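How to compare two grippers on soft stuff without wasting a weekend

Quick write-up, because I keep getting asked. Covers swapping, setup, the pick test and what to write down. Assumes you already have an arm that moves and two sets of fingers you can't choose between. I had the Plokberg parallel gripper and the older Stostham one. Same arm for both. Do not compare grippers on different arms, you'll be comparing arms.

What you need

Arm, bolted down. Properly bolted, all four corners.
Both grippers, plus the right wrist adapter for each.
A small digital scale.
Wrist camera, or a fixed one, whichever your controller reads.
Toilet paper. A few rolls, same pack.
Something hard and shiny for later.
A notebook. Or a spreadsheet if you must.

Why toilet paper? Cheap, light, crushes easy, and it rolls. A gripper that's too strong leaves a dent you can see from across the room. One that's too slow to close pushes the roll away before it gets hold. You learn a lot per roll.

Step 1. Weigh the fingers

Weigh each gripper with its adapter and screws, cable off. Type that number into the payload setting in the controller. Mine said 1453 grams for one of them, which was way over what I'd had in there for months. Wrong payload makes the arm sag a bit at the bottom of the move, and then you blame the gripper. Ask me how I know.

Weigh it twice. Scale on something flat, the ribbed part of the bench is no good.

Step 2. Sort the cable

Most of my failed runs were cable, not gripper. Leave enough slack for the wrist to turn all the way, then tie it to the arm, not to the gripper body. Jog the last joint to both ends by hand at slow speed and watch the loop. If it goes tight at all, redo it. If it touches the fingers, redo it.

Camera cable same deal. Recheck after every swap, it allways moves.

Step 3. Pick a spot and keep it

Smooth board on top of the bench. Mark where the roll goes with a bit of tape you can see but the roll can't catch on. Roll on its side, core facing the same direction each time. Sounds fussy. It matters, since the roll behaves one way if the fingers come across it and a totally different way if they come in along it.

Clear the path between the home position and the tape. Other stuff can stay on the bench as long as it's off to the side and low.

Step 4. Set force and width

Start low. Both grippers go to the same opening, 76 mm if yours will reach it, then close at the lowest force the controller allows. Go up one notch at a time till it lifts. Write that number down. Then keep going up till the roll stays dented after you let go. Write that down too. The gap between those two is the number you care about. Wide gap = easy gripper to live with.

Plokberg had a nice wide gap. Stostham went from dropping it to squashing it in two notches.

Step 5. Approach height

Come straight down. Stop at 285 mm above the board, pause, let the wobble die, then go down slow. Fingertips should end up just past the middle of the roll. Too high and they slide off the top. Too low and they knock the board, and then your zero is off and the rest of the day is junk.

Step 6. Run it

15 picks per gripper. Lift, hold, put back, open, go home. Don't touch the roll between picks unless it's left the tape. That is part of the test, a good gripper puts it back about where it was.

Lift a little first, not all the way. A small lift tells you if the grip is any good and if it drops, it drops nowhere.

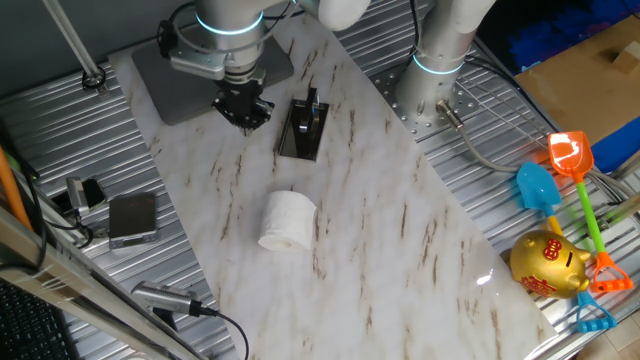
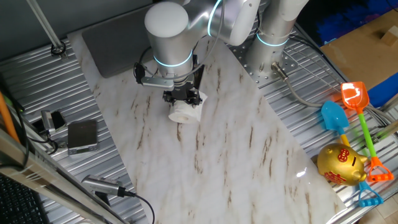
Roll on the board with the gripper off it, then roll in the fingers.

Score each pick: clean, slipped, crushed, missed. Four words, no half points. I tried a ten point scale once on the Ogunleye project and could not read my own scores by Sunday.

New roll when you change grippers. Used ones go soft and flatter the second gripper.

Step 7. Swap and repeat

Power off, swap, new payload, recheck cable, recheck height. Height especially, the fingers won't be the same length. Then the same picks again. Resist changing anything else, even if you spot something dumb. Note it, fix it next round.

Then do one round with the hard shiny thing. Bare fingers slip on gloss. If both grippers fail there, try rubber pads before you buy anything.

Common problems

Roll shoots sideways: one finger is touching first. Center the wrist.
Grip looks fine, drops on the way up: lift is too fast. Halve it.
Camera loses the roll: white on white. Change the lighting before you start messing with teh settings.
Controller says gripped when it hasn't: the Nunholm firmware does this if the width limit is blank. Fill it in.

Next page is suction cups. Still writing it.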